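Workshop > Reviews > Picking kits

Search this blog Go

Remton bin-picking kit, second look

9/21/25

The Remton kit is a software licence plus a calibration board, and it runs on whatever arm you already have. I paid 307 for the basic tier. Setup took one evening, most of it spent on the Kerkow driver, which still wants its joint limits typed in by hand.

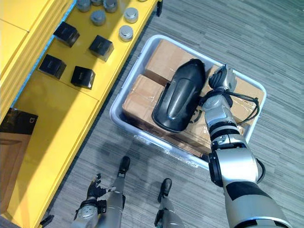
Grasp planning is better than in the April release. Approach angles near the bin wall are now sensible, and the planner gives up after 3 failed attempts instead of 20. Glossy tape still upsets the depth estimate. The Trurkitz package copes with that better but costs 1747.

I'm keeping the licence for now.

3 comments
Share 20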